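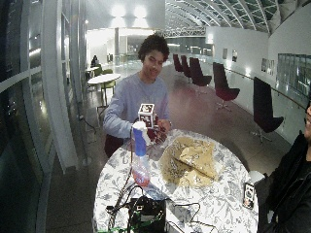 Cubo de marcadores vs. seguimiento por cámara fija para comparar pinzas

Foro > Manipulación > Pinzas y efectores

rbt_lerma
Abro hilo para no seguir ensuciando el de calibración. Estamos comparando dos pinzas paralelas, la Nasent y la Kollen, y necesito una referencia de pose que no dependa de la cinemática de cada una. De momento uso un cubo pequeño con marcadores cuadrados en las caras y una cámara fija. El montaje está en una mesa redonda, con el cubo en la mano y un pulverizador y una bolsa de papel como objetos. Primero registro la trayectoria humana y luego la repito con el brazo.

Datos de la primera tanda: 459 tomas registradas, 78 descartadas por pérdida de pose. Casi todas las pérdidas coinciden con una oclusión parcial del cubo o con un giro rápido de muñeca. ¿Alguien ha resuelto esto sin poner una segunda cámara?

ejeZ
Lo primero que quitaría es el mantel. Un estampado floral gris y negro, tan denso, bajo un marcador blanco y negro es pedir candidatos falsos al detector. No te va a dar identificadores erróneos si el diccionario es decente, pero gastas tiempo de cuadro en rechazar contornos.

rbt_lerma
Lo he medido. Con el mantel el detector genera más candidatos, pero la tasa de pérdida no cambia. El tiempo por cuadro sube y sigue dentro del presupuesto. No creo que venga de ahí.

mordaza_blanda
De acuerdo con rbt_lerma. El fondo es ruido para el detector y poco más. El problema de un cubo pequeño es otro: cuando solo se ve bien una cara, la pose es ambigua y la normal salta entre dos soluciones. Revisa si las 78 son pérdidas de verdad o saltos que tu filtro rechaza. En los registros se confunden fácilmente.

ejeZ
Si va a montar una comparativa seria, el fondo también se controla. Y la luz. Techo de cristal y una pared entera de ventana a un lado: la exposición te va a variar a lo largo de la sesión. Con exposición automática no puedes comparar la toma 1 con la última.

rbt_lerma
Exposición fija y balance fijo desde el principio. Registro de noche, a partir de las 20:00, solo con luz artificial. Lo que queda son los reflejos en el vidrio, y no tapan el cubo.

@mordaza_blanda: buena pista. He repasado el registro y 7 de las descartadas son pérdidas completas. El resto son rechazos por salto de orientación. Subo el umbral y lo vuelvo a pasar.

pasoapaso
Subir el umbral es esconder el error. Usa las esquinas de todas las caras visibles en una sola optimización, en lugar de promediar poses por cara. Con el controlador Tomaszewski lo hicimos así y los saltos desaparecieron casi por completo. Eso sí, hay que medir bien la geometría del cubo. Si los marcadores están pegados a mano, calibra el cubo antes.

mordaza_blanda
+1 a la optimización conjunta. Y aparte de la pose: ¿por qué un pulverizador? El cuerpo transparente es mal objeto para cualquier cámara de profundidad, y con el nivel de líquido bajo el centro de masas se te mueve al inclinarlo.

rbt_lerma
Por eso mismo. La Nasent agarra bien todo lo rígido y opaco, la Kollen también, y ahí no se distinguen. Con el gatillo y el cuello del pulverizador sí hay diferencia: la Kollen llega con los dedos más inclinados y tiende a rotar la botella al cerrar. La bolsa de papel va aplastada y ninguna de las dos la levanta de forma repetible.

ejeZ
Para la bolsa prueba la punta de dedo fina de Statovo – la que monta en la Nasent sin adaptador. Y sigo pensando que con una única cámara no vas a cerrar la comparativa. La optimización conjunta no recupera una cara tapada por la mano.

pasoapaso
Tampoco lo hace una segunda cámara mal sincronizada. Antes de comprar nada, que publique el error de reproyección por toma.

rbt_lerma
Optimización conjunta en marcha, cubo recalibrado. Subo el error por toma en cuanto termine de reprocesar. El fichero de geometría lo dejo en el hilo de calibración.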